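カトラリー仕分けのデータ収集、2月分が一区切りついたのでメモを残しておく。長くなるのでつなげて書く。

今回の対象は食器の仕分け。テーブルに置いたフォーク、スプーン、ナイフをアームでつかんで、仕切りのあるトレーに入れる。人が遠隔で操作して、その一部始終を1エピソードとして記録する。社内ではこの一式をCunoraと呼んでいる。

集まったのは1238エピソード。そこから見直しで落として、学習に回せるのは502。半分も残らなかった。

落とした理由で一番多いのは、つかみ直しの途中で操作者が止まってしまったもの。迷っている時間まで学習すると、モデルも同じところで止まる。前にDrotthorpeの部屋で集めた分で一度やらかしているので、今回は基準をきつくした。

ただ、失敗してすぐ立て直したエピソードは残してある。きれいな成功だけで学習させると、一度ずれたときに戻れない。止まったのか立て直しているのかの線引きは、手が動いているかどうかで見ている。

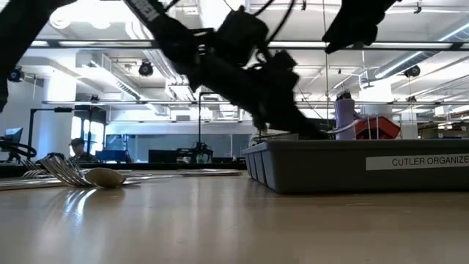
置き方の話。最初のころは1本ずつ離して並べていた。つかみやすいし、操作も速い。でも実際の台所の引き出しの前でそんなふうに並んでいることはまずないので、途中からまとめて置くようにした。フォークは重ねて、スプーンはそのすぐ横。こうなると一番上の1本だけを取るのが急に難しくなる。操作者の慣れも要る。

金属の反射もやっかい。天板につやがあるので、天井の照明とカトラリーの両方が映り込む。マットを敷けば楽になるけど、敷いたデータだけで学習したモデルはマットなしの机でだめだった。それで今回は敷かずに通した。

操作は交代制で、ひとり続けて11エピソードまで。それを超えると目に見えて雑になる。見直しで落ちる分も後半に固まっていた。回数の上限は最初から決めておけばよかった。

ラベルは、エピソードごとに短い指示文をひとつ付けている。「フォークを左の仕切りに入れる」くらいの長さ。言い回しは7通り用意して、割り当てはばらす。同じ文ばかりだと、モデルが文を読まずに見た目だけで動くようになる。

左右をどちらから見て言うかで揉めた。操作者の側から見た左か、カメラの側から見た左か。結局、操作者の側で統一した。前の分はカメラ側で書いてあったので、指示文は全部書き直し。土曜がまるまるつぶれた。

見直しはPledusという自作のツールでやっている。複数のカメラを並べて再生して、残す・落とす・保留をキーで選ぶだけのもの。保留は別の人がもう一度見る。2回目も保留なら落とす。

ツールで困っているのは時刻のずれ。カメラとアームの記録がわずかに合わないことがあり、つかんだ瞬間の画像とグリッパーの値が食い違う。いまは開始時に一度大きく開閉して、それを合図に合わせている。手作業なので早くなんとかしたい。

学習のほうはまだ途中。トレーの上まで持っていくのは安定してきた。仕切りに入れるところで縁に当てることが多い。特にナイフ。長いので向きが少し違うだけで引っかかる。

次はトレーの位置を毎回変えて集める。今回はだいたい同じ場所に置いていたので、少し動かすと成績が落ちる。そのあとVan Wykのほうの机でも同じ手順で取る予定。机の高さと照明が違うので、カメラの固定からやり直しになる。

操作手順書は書き直し中。左右の決めごとと、止まったときの扱いを先頭に持ってくる。続きは次の収集が始まったら書く。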